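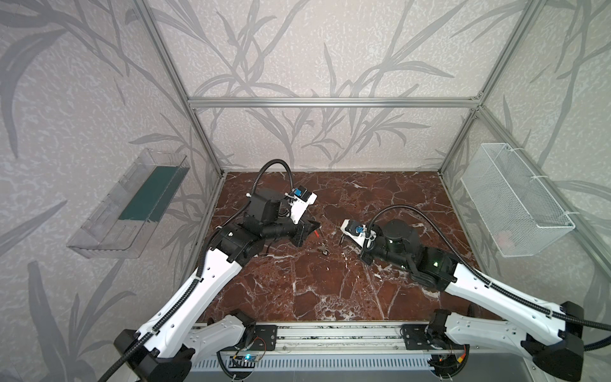 Skimirora two-arm cell: README

Last edited 2/27/18

Skimirora is a two-arm tabletop cell built in a shared workshop. This file covers the mechanical build, wiring, startup, and the layout of the recordings. The control code is called Roltar and lives in its own repository. The recording tool is Kimaro.

Status

Both arms home and track. Both wrist cameras stream. The task set is small and will change. Calibration files from before the December rebuild do not work with the current bracket angle and have been removed.

Frame

Slotted aluminum profile throughout. The cell has a back wall and two side walls; the front is open. The walls are covered in a pale paper with a branch and leaf pattern, and the tabletop has a dark red-brown marble pattern. Color thresholds tuned on a plain gray table will need to be redone for this one.

The front rail carries one black mounting plate per arm. Loosen the plate screws, slide, retighten, then recalibrate. Do not skip the last step, even for a small move.

Side storage

Left wall: clear plastic bin with a dark teal-green sheet in it.
Right wall: white wire-mesh basket, fastened with cable ties near the side beam.

Both are inside the cell and both are in the collision model. If you move either one, edit walls.cfg to match. The planner has no other way of knowing.

Arms

Left and right are set up as near mirror images. Joint signs are flipped in software, so a positive shoulder command moves either arm toward the center of the table. Each gripper has a camera above it on a white bracket. The camera plugs have blue connectors.

Cable routing

Each arm has a corrugated black conduit that loops over the wrist. Keep the loop high. A short loop pulls on the camera bracket when the wrist rolls, and the extrinsics drift without any error being raised. Ties go along the link, never across a joint. Cut the tails if they reach the camera view.

Power and startup

1. Clear hands and tools from the table.
2. Switch on the supply.
3. Check the status lights on the boards at the front of the cell.
4. Start Roltar and wait for both arms to report ready.
5. Start Kimaro.

Homing one arm while the other is reaching over the table is not supported. Home both, or power down and fold them by hand.

Recordings

Control rate: 200 Hz
Episodes in the current set: 300
Held out for testing: 48
Tasks: 5

Each episode is a folder with joint positions, gripper commands, both wrist streams, and a short text label. Timestamps come from the host clock. Wrist streams are not hardware synced, so align by timestamp and do not assume matching frame numbers.

Known problems

Small parts can disappear under the gripper in the wrist view just before contact.
The right camera sometimes comes up second and takes the left device name. Check before recording.
The replay script ignores the speed limit in walls.cfg.

The old single-arm code is kept in the Flerkel branch and is no longer maintained.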